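생활공간의 정리와 수납 – 4주차 강의 노트
주거생활론 (교양)
담당: Lleucu Wogan

이번 주 읽을거리: 교재 4장 전체, 배포 자료 「작은 집의 물건 목록」
과제 제출: 5월 10일 (토) 자정까지 강의 게시판

1. 지난주 복습

지난주에는 물건의 양과 방의 넓이가 어떻게 맞물리는지를 다루었다. 핵심 용어는 보유량, 사용량, 체류 시간의 세 가지였다. 보유량은 집 안에 있는 물건의 전체 개수이고, 사용량은 한 달 안에 한 번이라도 손이 간 물건의 개수이다. 체류 시간은 물건이 제자리가 아닌 곳에 놓여 있는 시간을 말한다. 체류 시간은 시험에 자주 나오는 개념이니 정의를 정확히 외워 둘 것.

질문이 많았던 부분을 다시 적는다. 체류 시간이 길다고 해서 그 물건이 불필요하다는 뜻은 아니다. 매일 쓰는 컵은 하루의 대부분을 식탁이나 싱크대 옆에서 보낸다. 이런 물건은 찬장이 원래 자리라고 정해 놓은 것 자체가 잘못일 수 있다. 자리를 물건 쪽으로 옮기는 방법도 정리에 포함된다.

2. 수납의 두 가지 원리

2.1 가까이 두기

수납의 첫 번째 원리는 쓰는 곳에서 가까운 데 두는 것이다. 당연한 말처럼 들리지만 실제 가정을 조사해 보면 지켜지지 않는 경우가 많다. 가위는 서재에 있는데 택배는 현관에서 뜯고, 손톱깎이는 안방에 있는데 손톱은 거실에서 깎는다. 이런 물건은 쓰고 난 뒤 돌아가지 못하고 쓴 자리에 남는다.

Pugh 주택 조사(강의 자료집 2부에 수록)에서는 한 가구의 물건 978점을 하나씩 목록에 올리고 원래 자리와 발견된 자리를 비교하였다. 두 자리가 다른 물건은 대부분 현관, 식탁, 침대 옆 세 곳에 모여 있었다. 강의에서는 이 세 곳을 집하점이라고 부른다. 집하점은 수납의 실패를 보여 주는 장소이면서, 어디에 새 수납을 만들어야 하는지를 알려 주는 장소이기도 하다.

집하점을 조사할 때 주의할 점
- 청소 직후에 조사하지 않는다.
- 가족 구성원에게 미리 알리되, 치우지 말아 달라고 부탁한다.
- 물건의 주인보다 물건의 용도를 먼저 적는다.
- 평일과 주말을 따로 기록한다.

2.2 한 번에 꺼내기

두 번째 원리는 꺼내는 동작의 수를 줄이는 것이다. 문을 열고, 상자를 꺼내고, 뚜껑을 벗기고, 위에 있는 물건을 들어내야 한다면 동작은 네 번이다. 되돌려 놓을 때도 네 번이 든다. 사람은 꺼낼 때의 번거로움은 참지만 되돌릴 때의 번거로움은 잘 참지 못한다. 따라서 동작 수를 셀 때는 넣는 쪽을 기준으로 한다.

동작 수의 기준은 다음과 같이 정한다.
매일 쓰는 물건: 한 번
일주일에 한두 번 쓰는 물건: 두 번까지
한 달에 한두 번 쓰는 물건: 세 번까지
계절 물건: 제한 없음

이 기준은 강의용으로 단순하게 만든 것이다. 노인 가구나 어린이가 있는 가구에서는 높이와 무게를 함께 따져야 하며, 이 부분은 7주차에 다시 다룬다.

3. 수납의 높이

높이는 바닥, 무릎, 허리, 눈, 머리 위의 다섯 구간으로 나눈다. 가장 쓰기 편한 구간은 허리에서 눈 사이이다. 이 구간은 어느 집에서나 모자라기 때문에 여기에 무엇을 둘지 정하는 일이 수납 계획의 절반을 차지한다.

흔한 실수는 보기 좋은 물건을 이 구간에 두는 것이다. 장식품과 액자가 눈높이 선반을 차지하고 냄비와 공구가 바닥으로 내려간다. 장식 자체가 문제라는 뜻은 아니다. 다만 선반 한 칸을 장식에 쓰기로 했다면 그만큼의 생활용품이 다른 높이로 옮겨 간다는 것을 알고 정해야 한다.

무거운 물건은 무릎에서 허리 사이가 원칙이다. 머리 위에 둘 수 있는 것은 가볍고, 떨어져도 깨지지 않으며, 한 손으로 들 수 있는 것에 한한다. 여름 이불은 괜찮지만 전기 프라이팬은 안 된다. 학생들이 과제에서 가장 많이 틀리는 항목이 명절 그릇이다. 계절 물건이라고 해서 높은 곳에 올리는 경우가 많은데, 그릇은 겹치면 무겁고 떨어지면 위험하므로 낮은 곳의 안쪽이 맞다.

4. 서랍과 선반의 비교

서랍은 위에서 내려다보는 수납이고 선반은 앞에서 들여다보는 수납이다. 이 차이가 나머지 차이를 거의 다 결정한다.

서랍의 특징
깊은 안쪽까지 보인다. 작은 물건에 알맞다. 눈높이보다 높으면 쓸모가 없다. 가득 채우면 열리지 않거나 아래쪽 물건이 잊힌다. 칸막이가 없으면 여닫을 때마다 내용물이 움직인다.

선반의 특징
크기가 제각각인 물건을 받아들인다. 높이 제한이 적다. 앞줄이 뒷줄을 가린다. 먼지가 쌓인다. 빈자리가 눈에 잘 띄어서 새 물건이 들어오기 쉽다.

두 가지를 섞어 쓰는 경우가 대부분이며, 선반 위에 작은 서랍함을 올리는 방식이 그 중간에 해당한다. 작은 서랍함은 선반의 앞뒤 가림을 해결해 주지만, 이름표가 없으면 무엇이 들었는지 알 수 없다는 서랍의 단점을 그대로 가진다. 이름표에는 상표나 품명보다 용도를 적는 것이 낫다. ‘건전지’, ‘바느질’, ‘약’ 정도면 충분하다. ‘기타’ 또는 ‘잡동사니’라는 이름표는 쓰지 않는다.

가구 제품의 치수를 읽는 연습으로 Studix 서랍장과 Trinska 선반의 도면을 배포하였다. 두 도면 모두 바깥 치수만 굵게 적혀 있으므로 안쪽 치수는 판 두께를 빼서 직접 구해야 한다. Trinska 선반 한 칸의 바깥 너비는 69cm이다. 여기에 넣을 상자를 고를 때 69cm를 그대로 쓰면 들어가지 않는다. 안쪽 너비를 구한 뒤 손이 들어갈 여유까지 남겨야 한다. 깊이를 잴 때는 뒤판과 문의 경첩 위치도 확인한다.

5. 책상과 작업대의 정리

5.1 작업면과 보관면

책상 윗면은 두 가지 용도로 쓰인다. 하나는 일을 하는 면이고 다른 하나는 물건을 두는 면이다. 앞의 것을 작업면, 뒤의 것을 보관면이라고 한다. 둘의 경계가 정해져 있지 않으면 보관면이 조금씩 넓어진다. 책상이 좁다고 느끼는 사람의 책상을 재어 보면 면적보다 경계가 문제인 경우가 많다.

작업면의 넓이는 앉은 자세에서 두 팔꿈치를 몸에 붙이고 손을 움직일 수 있는 범위를 기준으로 삼는다. 팔을 뻗어야 닿는 곳은 보관면으로 써도 된다. 몸을 일으켜야 닿는 곳에는 자주 쓰는 물건을 두지 않는다.

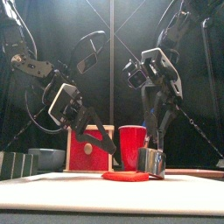
작업면의 경계를 정할 때는 물건을 종류별로 모으기에 앞서 손이 지나가는 길부터 비워 둔다. 손의 길은 앉은 자리에서 자주 쓰는 물건까지 이어지는 공간이며, 높이도 포함한다. 낮은 물건 너머에 높은 물건이 있으면 손은 앞의 것 위를 넘어가게 된다. 빨간 서랍함 오른쪽에 빨간 컵을 두는 정도의 배치라면 왼쪽에서 뻗어 오는 쪽은 서랍함 위를 지나 컵으로 향하게 되므로, 서랍함 윗면에 다른 것을 쌓지 않는 편이 좋다. 늘어진 선도 같은 방식으로 다룬다. 회색 그릇 곁을 지나는 검은 케이블처럼 고리를 그리며 내려오는 선은 그릇을 들고 놓는 길과 겹치기 쉽다. 케이블의 길이를 줄일 수 없다면 그릇의 자리를 옮긴다. 과제의 평면도에는 물건의 윤곽과 함께 손의 길을 점선으로 표시할 것.

5.2 그릇과 컵을 이용한 임시 수납

책상 위에 그릇이나 컵을 두고 작은 물건을 담는 방법은 널리 쓰인다. 뚜껑이 없으므로 넣는 동작이 한 번으로 끝난다. 단점은 내용물이 섞인다는 것이다. 임시 수납으로 쓸 때는 비우는 날을 정해 둔다. 일주일에 한 번이면 대체로 넘치지 않는다.

컵은 길이가 있는 물건에, 그릇은 길이가 없는 물건에 쓴다. 연필과 자는 컵에, 클립과 지우개는 그릇에 담는 식이다. 마시는 컵과 담는 컵은 모양이나 색을 다르게 한다. 어린이가 있는 집에서는 이 구분을 반드시 지킨다.

5.3 종이

종이는 책상에서 가장 빨리 늘어나는 물건이므로 별도로 다룬다. 처리할 것, 보관할 것, 버릴 것의 세 갈래로 나누고 처리할 것만 책상에 남긴다. 보관할 종이는 세워서 꽂는다. 눕혀서 쌓은 종이는 맨 위의 몇 장만 쓰이고 나머지는 찾을 때마다 전체를 들어내야 한다. 영수증과 보증서는 물건을 버릴 때 함께 버린다.

6. 사례: Flultow 공동주택

Flultow는 원룸 17세대로 이루어진 작은 공동주택이다. 세대마다 붙박이장의 크기와 위치가 같아서 사는 사람에 따라 수납이 어떻게 달라지는지를 비교하기에 알맞다. 조사는 12월에 이루어졌으며, 겨울옷이 나와 있는 시기라는 점을 읽을 때 감안해야 한다.

가장 뚜렷한 차이는 붙박이장 아래 칸에서 나타났다. 아래 칸에 서랍함을 넣은 세대는 바닥에 나와 있는 물건이 적었고, 상자를 쌓은 세대는 많았다. 상자를 쌓은 세대에서는 맨 아래 상자의 내용물을 거주자가 기억하지 못하는 경우도 있었다. 현관에 고리를 단 세대와 그렇지 않은 세대의 차이도 자료집에 정리되어 있으니 비교표를 미리 읽어 올 것.

토론할 점
- 같은 붙박이장을 주었는데 결과가 달라진 이유를 보유량과 동작 수로 각각 설명해 본다.
- 조사 시기가 여름이었다면 어느 항목이 달라졌을지 생각해 본다.
- 세입자가 벽에 구멍을 낼 수 없을 때 쓸 수 있는 수납을 두 가지 이상 찾아 온다.

7. 과제 안내

자신의 책상 또는 주방 조리대 가운데 하나를 골라 평면도를 그린다. 축척은 10분의 1로 하고, 작업면과 보관면의 경계를 실선으로, 손의 길을 점선으로 나타낸다. 놓인 물건마다 사용 빈도와 넣는 동작의 수를 적는다. 이어서 물건을 사거나 버리지 않고 배치만 바꾼 두 번째 평면도를 그리고, 바뀐 점을 한 쪽 이내로 설명한다.

사진은 첨부하지 않아도 된다. 손으로 그린 도면은 스캔해서 올리되 글자가 읽히는지 확인한다. 두 도면의 축척이 다르면 감점한다.

다음 주 준비물: 줄자, 모눈종이, 이번 주에 배포한 Studix 도면. 다음 주에는 옷의 수납을 다루며 교재 5장 앞부분까지 읽어 온다.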